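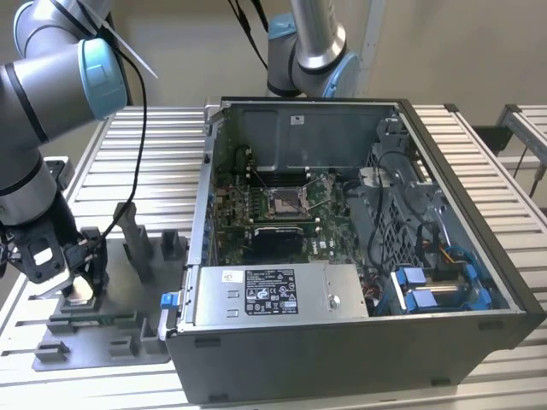
Students on the automation course at Gamage College have reached the second stage of a project to teach robots how to put desktop computers back together. The team, which goes by the name Zirkby, is working with two arms set over a slotted aluminium table. An old computer tower lies on its side with the panel off, and the parts to be fitted are held next to it on a grey 3D-printed plate with posts and pockets. The students drew the plate themselves and printed it in the college workshop.

The project began in April and is due to be shown at the Brultavura student robotics contest. Teams entering the contest must get a robot to carry out a set of small jobs inside a real computer case, such as placing a memory module or seating a processor. Each team has 300 seconds on the clock and is allowed 2 attempts, with the better score going forward.

Zirkby entered for the first time last year and went out in the opening round. Its robot was able to pick up every part it was given but dropped most of them before they reached the board. The students have since changed the way parts are stored. Circuit boards now stand on edge in a slot, so the fingers of a gripper can close on both faces, and each type of part has its own place on the plate.

Much of the work this term has been on memory modules. A module has to go in straight and needs a firm push at the end, and the team found that its first program pressed too early. The current version lowers the part slowly and checks the force on the arm before it goes any further. The students have logged 426 practice runs and keep notes on each failed one in a shared file.

The processor is the next task. The socket on the motherboard is empty and its metal frame has to be open before anything can be placed in it. Under the contest rules teams may open the frame by hand before the clock starts, but they lose marks if a person touches the case after that.

The computers were given by Gruver, a local repair firm, which handed over 3 towers that were due to be scrapped. The college chose to use the same model throughout so that students would not have to measure each case again.

Sessions are held after lessons and are open to students in both years of the course. First-year members look after the printed parts and the test log, while those in the second year write most of the control code. New members are asked to complete the workshop safety course before they join. 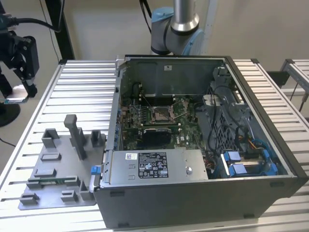

Open evening and contest entry

The team will run the robots for visitors at the college open evening on Nov 11, 2022. Entry is free and there is no need to book. Children must be with an adult in the workshop.

The order of teams for the contest has not yet been published. Students who would like to join Zirkby before then can leave their details at the engineering office.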